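An afternoon with the robots at Stamdale

29/11/2019

I have been meaning to write this up since I got home, and then there was the laundry, and the dog, and my sister on the phone for an hour, so forgive me if it comes out in a bit of a jumble!

My friend Mared Landeg had been after me for months to come along to the open day at the Tekin lab in Stamdale. I kept putting her off. I pictured a lot of men in ties explaining slides. But she offered to drive (and to buy lunch, which settled it), so off we went, and I'm so glad I said yes.

We started in the big hall, where there was coffee and a very long line for it. A cheerful young man named Güven Gökçe gave the welcome talk and told us the lab had 668 people through the doors last year. Then they split us into groups, and ours went down the hall to see an arm that is learning to tidy up dishes.

I could have stayed in that room all day. The woman running it, Nesrin Polat, had such a nice way of talking, as if we had all just dropped by her kitchen. She said bowls are a good place to start because they stack, but they are trickier than you'd think, with all those curved sides and thin rims. The fingers have to come down right at the rim, and a little too far over means no grip at all. I thought of my grandson at the sink and laughed out loud — Mared gave me a look.

The colors were a treat, too. Bright plastic bowls and cups on a dark green cloth, like a child's birthday party, with that shiny red and black arm reaching over them.

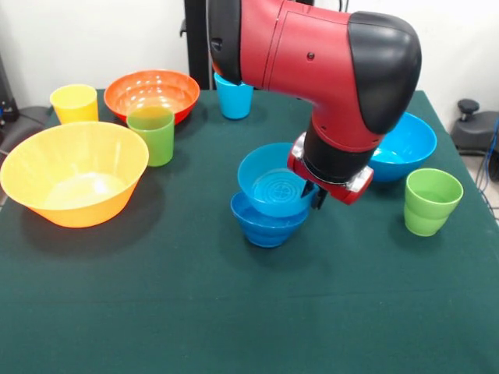
Lunch, and the ride home

Mared kept her promise and we had soup at a little place on the Rircombe road. She wanted to talk about motors and I wanted to talk about whether I'd let one of those arms near my mother's good china. (No. Not yet, anyway.) We did agree that Nesrin was the best part of the day, and that the coffee line needs some thought.

They are planning another open day in January, and Mared has already put both our names down.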